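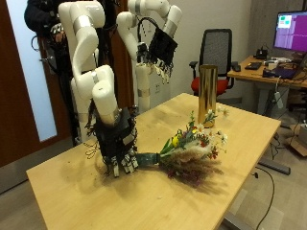

On her first morning at Dondov, Nhi Hà was told to put the flowers in the vase and then take them out again until lunch.

Hậu Vương showed her how. He helped her into the gloves, did up the straps at the wrist, and had her open and close her hands while he watched the robot do the same. Then he had her touch each finger to her thumb. The little finger on the right was slow, so he typed something and had her do it again.

"Good enough," he said. "It lags a bit. You'll stop noticing."

"And if I drop them?"

"Then you drop them. Mark it failed and start over."

She stood behind the robot and a little to one side, where she could see the table past its arms. The company had tried headsets the year before and people had gotten sick. Now everybody stood and looked.

She reached out, and the arm went down to the table. She closed her hand around nothing. The fingers closed on the green wrapping, slid, and came up empty.

"There's no feeling in it," she said.

"No. You go by eye."

She tried again. On the fourth try the bouquet came off the table and swung head down like a caught fish. She got it over the vase and couldn't turn it. Her own wrist had run out of room. Hậu told her to put it down, take it lower on the stems, and start with her elbow out. She did that, and it went in crooked and stayed.

"One," Hậu said, and pressed a key. The counter on the screen went to 1.

She took the bus home that night with both shoulders burning. Her aunt asked what she had done all day.

"Flowers," Nhi said.

Her aunt laughed for a while. Nhi had worked in her aunt's shop from the age of thirteen until the lease ended, and she had said many times that she would never touch another stem.

The shop had been called Bạch. It had one window and a cooler that ran loud, and in the week before Tết they slept in turns on a cot behind the ribbon. Nhi had learned everything there without being told it. Her aunt didn't explain. She put her hands over Nhi's hands and moved them, and if Nhi pulled the wrong way she moved them harder. After a year or so the hands came off and Nhi was doing it by herself.

She thought of telling Hậu this on the second day, but he was on the phone with the people from Ernari, who were paying for the work. Ernari ran care homes. They wanted a machine that could do small things in a resident's room, and somebody there had made a list. Flowers were on it, between opening the curtains and picking up a dropped sock.

By Wednesday she could do one in under a minute. The trick was the left hand. The robot had two and she had been letting the left one hang in the air. If she brought it in low and let the stems lean on it, the right could change its grip. She hadn't worked that out. It was how you held any bunch that was too heavy for one hand, and her arms had gone ahead and done it.

Hậu noticed. He rolled his chair over.

"Do that every time," he said. "Same way. It learns better if you're consistent."

"It isn't the same every time. The bunch is different depending how it lands."

"As close as you can, then."

At the end of the week the counter said 112. Hậu said that was more than the last operator had done in two.

The following week he started looking at the data. He had a program called Nostov that laid all her runs over each other, so that her right hand became a thick yellow rope going from the table to the vase, with some loose threads. He turned the rope around on the screen. Near the top end, over the vase, there was a knot.

"What's this?" he said.

She leaned in. "Where?"

"You get there, and you stop, and you go down and up. Twice. Then you put them in."

Nhi looked at the knot. She had no idea. She put the gloves back on and did a run while he watched the arm and she watched her own hand, and there it was. She brought the stems over the opening, lowered them until they touched the rim, lifted them, and touched them again. Then she let them down inside.

"I'm knocking the water off," she said.

"There's no water."

"I know there's no water."

At the shop the bunches came out of buckets. You knocked the ends on the rim, twice, so that the drips went in the vase and stayed off the customer's table. Her aunt did it. Everyone who had ever worked there did it.

"It's in all of them?" she asked.

He scrolled. "Every one that wasn't a fail. It's adding two seconds." He rubbed his eye. "It's going to learn it. You understand? It doesn't know it's nothing. It'll think that's how flowers go in."

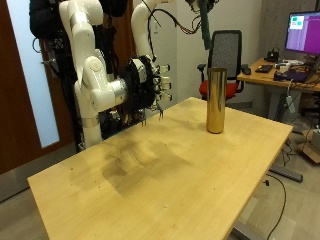

He gave her the afternoon to practice without it. He took the flowers away and had her just move the hand, out and over and down, with the vase standing there by itself. That was easy. With nothing in the fingers she never knocked once. Then he put the bouquet back on the table and she knocked.

"Think about something else," Hậu said.

She thought about something else and knocked. She thought about not knocking and got as far as the rim and froze, and her arm shook a little, and the robot's arm shook too. The stems rattled against the metal.

"That's worse," he said.

They went on until five. She got eleven clean ones. In those the placement was bad, because she was in a hurry to get past the rim, and two of them tipped the vase over. He kept the nine that hadn't.

That night she asked her aunt where the knocking came from.

"What knocking?"

Nhi got up and showed her, with a bunch of green onions and a glass.

"I don't do that," her aunt said.

"You do."

Her aunt took the onions from her and put them in the glass. She knocked them twice on the edge. She stood looking at the glass for a moment and then wiped the counter beside it, where it was dry.

"My mother sold at the market in Sa Đéc," she said. "I suppose she did it. I never looked."

On Thursday Hậu said he had talked it over with the office and they would do it in software. They could cut the knot out of each run and join the ends. Some runs would come out with a jump in the middle, and those they would throw away. He expected to keep most of them. He said this carefully, as if it were bad news, and she told him it was fine.

"You could keep it," she said. "If it ever does real flowers, they'll be wet."

"Ernari times it."

"Then cut it."

She kept working. He told her to go on doing it her own way, since the edit handled it now and her grip was better when she wasn't thinking. The counter went past 225 in the middle of that afternoon. She was quick by then. She and the arms would reach the table together and she no longer saw the lag, just as he had said. Between runs she pulled the bouquet back out and laid it down a different way, heads toward the window or toward the door, because Hậu wanted variety in the starts.

Sometimes on her break she sat with him and looked through the wrist camera recordings. They were hard to read. Everything bent toward the edges and the bright parts had no detail in them. They had a second table of props that week, fruit and leaves and a green wrap, for a task that Ernari hadn't named yet, and from the wrist it might have been the inside of a fish tank.

"This is what it gets?" she said.

"This and the joints."

"I couldn't do it from this."

"You're not supposed to. You do it from there," he pointed to where she stood, "and it works out how to do it from here."
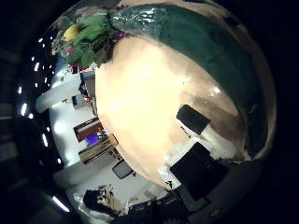
*From the wrist: leaves, grapes and something yellow at upper left, dark parts of the gripper at the bottom.*

She watched it to the end and asked him to play it again. She was trying to guess from the picture alone what the hand was going to do next, and she got it wrong both times.

They trained over the weekend. On Monday she came in early. Hậu was already there with a coffee on top of the cabinet, and the gloves were hanging on their hook.

"It used 294," he said. "Edited. You want to see?"

She stood where she always stood. It felt odd to have her hands free, and she put them in her jacket pockets.

Hậu laid the bouquet on the table and stepped back. He pressed a key. For a second or so nothing happened, and then the right arm went down to the green wrapping, elbow out, and closed, and lifted. The stems swung. The left hand came in low and took the weight, and the right hand shifted down and took hold again. In her pockets her own fingers had closed.

"Look at that," Hậu said. "Look at the left."

The flowers went up and over. They came to the vase, dropped straight toward it, and stopped just above the rim.

They hung there. Hậu set down his pen. The arm rose an inch, came down until the stems clicked on the metal, and rose again. It clicked a second time. Then it let the bouquet down inside, opened its fingers, and went back to where it had started.

"I cut those," Hậu said. "I cut every one of them. I checked."

He sat down and brought up the rope and turned it this way and that. It was smooth all the way along. He zoomed in over the vase, and there was a place where the threads drew a little closer together and slowed, and nothing else that she could see.

"Maybe it's the nine," he said. "Maybe the tipped ones, it's being careful of the rim. It could be that." He started a list on the back of an envelope.

"Do you want me to do some more?" Nhi asked.

"In a minute. Let me run it again first."

She went around the table, lifted the bouquet out of the vase, and laid it on its side with the heads toward the wall. A piece of the dried grass had come off. She picked it up and put it in her pocket, and moved back out of reach of the arms.

"Go ahead," she said.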